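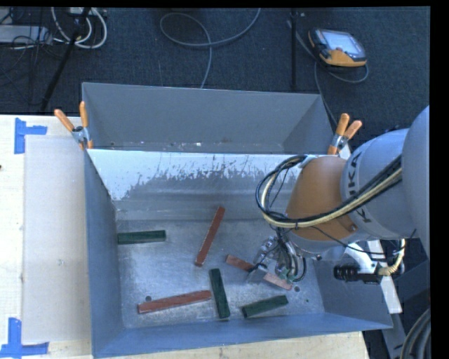

## Moped clipped my mirror outside the Buvstead library, do I have to report it?

So this happened last night and I'm still kind of rattled. I was parked on Cillar Street with my engine off when a kid on a moped came through the gap and took my side mirror clean off. He wobbled, stayed up, pulled over and said sorry about 30 times. No blood, no crying, but he was holding his wrist. I gave him my number and he rode off before I thought to get his – I know, I know.

A repair shop out by Dernodico quoted me 200 dollars for the mirror. Do I still need to tell the police if I was parked? And can I do it online?

### Reply 1

Yes, report it! You say he was holding his wrist, so somebody may have been hurt, and that changes things in most places even if you were sitting still. I had a similar one on Pakzad Avenue in May (cyclist, my door, my fault) and didn't bother. Three weeks later I got a letter from his insurance and had nothing on paper. Call the non-emergency line and ask for a report number. They wouldn't let me use the online form once I mentioned an injury, but yours might be different. Write down the time, where you were parked and what he said while you still remember it. Oh, and the library has a camera over the book drop, so ask them quick before it records over.

### Reply 2

just pay for the mirror, insurance will go up anyway

### Reply 3

Don't listen to the one above me. Telling your insurer isn't the same as making a claim – mine took notes and my rate stayed put. My cousin skipped it after a fender bender and ended up on the hook for over 4000. Also that stretch of Cillar is way too narrow for parking on both sides, I've lost a mirror there too.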